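Budgeting a first assembly cell

Step 3. Price the small stuff

Start with the arm and gripper quote, then open a second sheet for everything bolted up near them. Holders, rails, cable clips and spare gripper fingers came to $1,244 on our Palto cell -- almost as much as the gripper.

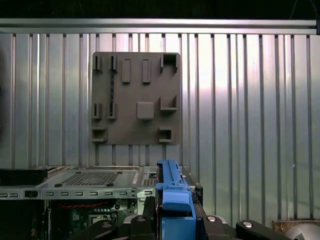
Vy La would put the holders off until August and buy them once the part list stops changing. Fair enough if your parts are still in flux. Keep the line in the budget either way.

Step 4. Add 30 percent for rework

Set aside at least $1,000, even on a small job.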